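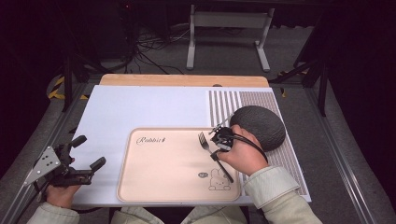
Bekthorpe Tableware Working Group
Minutes of the regular meeting
Friday, October 28, 2022
Small meeting room, Carkton building

Present: Erick Langat (chair), Ketsara Chantharasri (minutes), two members from product layout, one member from purchasing, one member from the warehouse.
Apologies: the packaging lead, who sent written comments on item 5.

The meeting opened at 10:05.

1. Minutes of the August meeting

Accepted with one correction. Under item 3, "tray depth" should read "rim height." The file copy has been changed.

2. Matters arising

2.1 The price list from Intarasuk was received and circulated. Purchasing has two questions on freight, which are with the supplier.

2.2 The shelf labels in the sample store are still the old type. Warehouse to replace them before the next meeting.

2.3 The chair asked whether the rim height figure had been passed to the supplier in its corrected form. Purchasing confirmed that it had.

3. Rabbit tray, peach

3.1 The group reviewed the peach tray with the word "Rabbit" at upper left and the line drawing of the seated rabbit at lower right. Color is accepted as it stands. Purchasing asked whether a deeper peach had been considered. Layout replied that the deeper shade was tried in August and reduced the contrast of the gray speech bubble.

3.2 Speech bubble text. The text inside the bubble is very small. Two members could not read it at table distance. Three options were discussed: enlarge the bubble, shorten the text, or leave the bubble blank. The chair preferred a larger bubble. Layout pointed out that a larger bubble would crowd the ears of the drawing. No decision. Layout to bring a printed sheet with all three versions at full size.

3.3 Lettering. The cursive form of the name is to be kept. A request to move it to the center was declined. The center is the area covered first when food or cutlery is placed on the tray, and the drawing and the name were set in opposite corners for that purpose.

3.4 Rim. The rim is slightly raised and the corners are rounded. Warehouse reported that trays of this form stack without sliding up to a height of 20 pieces. Above that the stack leans. Stack height on the shelf is therefore limited to 20, and the shelf card will say so.

3.5 Quantity. The first order is 1,029 pieces, made up of full cartons and one part carton. Purchasing to ask Intarasuk whether the part carton can be filled at the same unit price. If not, the order stands.

4. Fork position

4.1 Long discussion. At present there is no agreed position for the fork when it is laid on the tray. Laid diagonally across the right part, with the tines toward the center and the handle running down to the right, the fork lies over or close to the drawing. Laid straight along the right side, it leaves the center clear but looks, in the words of one member, like a place setting with the plate missing.

4.2 The chair asked for a single position to be used in the catalog, on the carton and in the shop display. Layout asked for two, one for the catalog and one for display. After discussion the group agreed on one position for all uses, to be fixed at the next meeting from layout's drawings.

4.3 The fork itself, metal with a dark handle, remains the standard fork for this line. The all-metal fork from Dirkira was put forward again as an alternative. Not adopted. The dark handle shows more clearly against the peach tray. Ms. Chantharasri asked that the reason be recorded so that the item does not return a fourth time.

4.4 Handle finish. Purchasing has had 112 forks checked for marks on the handle. Results are in the sample store folder. No action.

5. Striped mat

5.1 The gray and white striped mat was reviewed together with the tray. The vertical stripes were found suitable. The change toward the right edge, where the stripes pass into a finer gray texture, was questioned. The packaging lead's written comment was that a buyer seeing only the folded mat may take the textured part for a separate product.

5.2 Agreed: the mat is to be folded with the stripes outward. Packaging to confirm that this fits the existing sleeve.

5.3 Stock of mats is 152. No reorder until the tray has been in the shop for a full month.

6. Round cushion

6.1 The dark gray round cushion is grouped with the mat in the draft catalog. The chair asked why. Layout explained that the grays are close and that the cushion gives the page some height. Purchasing noted that it is not tableware and carries a different product code.

6.2 The group was divided. Agreed to keep the cushion on the page for the present draft and to list it at the foot of the page with its own code and price.

6.3 The draft text describes the surface as "knitted." Warehouse thought it might be woven. The supplier's sheet does not say. Purchasing to ask. Until there is a reply, the draft will say "textured."

7. Display boards

7.1 Samples are shown on the white board. The light wooden board was proposed as a replacement. Against the wood grain the peach tray loses its outline to some degree, and the effect is stronger under the shop lights. The white board is kept for the tray and the mat. The wooden board may be used for the fork alone.

7.2 White boards are to be wiped before each use and stored flat. One has been returned to the store with tape on the underside. Members are asked to remove tape the same day.

8. Any other business

8.1 Name of the line. Mr. Langat reported that "Rabbit" will be used for the tray only. The line as a whole has no name yet. Suggestions in writing to Ms. Chantharasri.

8.2 A second animal was raised. The chair ruled this out of scope until the sales figures for the tray are available.

8.3 The sample store key is to be signed out in the book. Two entries are missing for this month.

Actions

Layout: printed sheet of three speech bubble versions (3.2); fork position drawings (4.2); cushion moved to foot of catalog page with code and price (6.2); "textured" in the draft text (6.3).
Purchasing: part carton price (3.5); freight questions (2.1); cushion surface (6.3).
Warehouse: shelf labels (2.2); stack height card (3.4).
Packaging: mat fold and sleeve (5.2).
All: suggestions for the name of the line (8.1).

The meeting closed at 11:40. The date of the next meeting will be sent out with the layout drawings.

Minutes taken by K. Chantharasri
Checked by E. Langat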